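Khondokar Table Nights - Singles Events Clemdale

Home > Events > Table Nights > Eight-Seat Dinner Pass

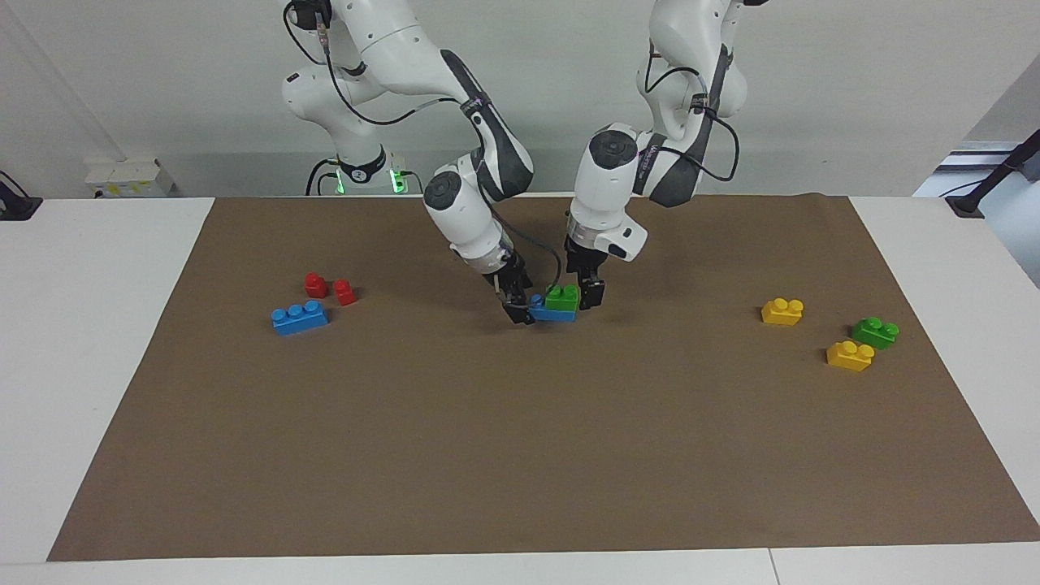 Eight seats, one long dinner, no swiping. You book a seat, we sort the table. Ages grouped in brackets, we do that by hand so please put your real birthday in. Please.

Who's it for
Singles in Clemdale and nearby who are sick of typing at strangers. Newly single, long time single, new in town, all fine. You come on your own. Friends can book the same night but we'll seat you at different tables, otherwise you just talk to each other (we've seen it plenty).

What you get
Seat at a table of eight
Three-course set menu, vego and halal on request, tell us when you book
One drink on arrival
Host at the table for the first 20 minutes, then they leave you to it
Match form next morning by email. Tick who you'd like to see again. If they tick you too we send both first names and numbers. If not, no one hears a thing.

Price
Single seat $54
Gomero membership $670 a year, one dinner a month plus a sit-down chat with a matchmaker. Membership can be paused if you meet someone. Can't be transfered to your sister, sorry.

Your hosts
Iresha Patwary does most Fridays. Arif Marikar has the over-50s tables and the Sunday lunches. Gönül Gündoğdu handles the match forms, so if yours hasn't turned up by noon check your junk folder, then email her.

Where
Tristutari, upstairs room, 678 Station Street, Clemdale. Stairs only at the front, lift round the back off the carpark, ring the bell and we'll come down. Street parking is free after six.

Cancelling
48 hours notice, full refund or move your seat. Less than that we keep the money, the kitchen's already ordered. Sick is different, just ring.

Behaviour
Be decent. Hosts can ask anyone to leave and it does'nt get refunded. If something felt off on the night tell us, even weeks later, we'll follow it up.

Reviews
"Nervous as anything, stayed till they stacked the chairs. Seeing one of the fellas from my table again next week." Chathurika R.
"Food good, table a bit loud. Matched with two people. Would go again but sit me away from the speaker." Rezaul T.

Next dates
Over-50s tables back in March. Everything else is on the bookings page, womens seats usually go first so don't leave it too late.

Add to cart - Join waitlist - Gift a seat

Page updated Tuesday, October 17, 2023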